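3.2 Household survey and store records

Fieldwork took place in July in the market towns of Hillach and Jekero. Of the 744 households approached, 600 completed the full questionnaire on where they bought dried goods, how far they travelled and what they paid. Interviews were led by Yetunde Dauda and lasted 20 minutes each. Prices were recorded in the units named by the respondent and converted later.
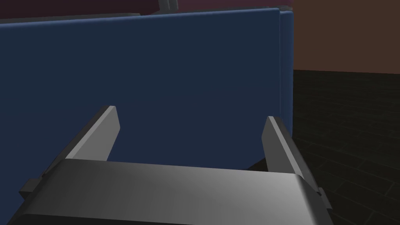
Figure 2. Simulated view from behind an open parallel-jaw gripper.

Receipts were used to check the stated prices wherever the household had kept them. In all, 2728 receipts were coded by hand, and a second coder, Adesuwa Eze, worked through the Jekero set again. Differences between the two coders were small for rice and beans but larger for flour - mainly where a shop sold several grades under one name. These entries were left out of the price comparison in Section 4 and are listed separately in the appendix.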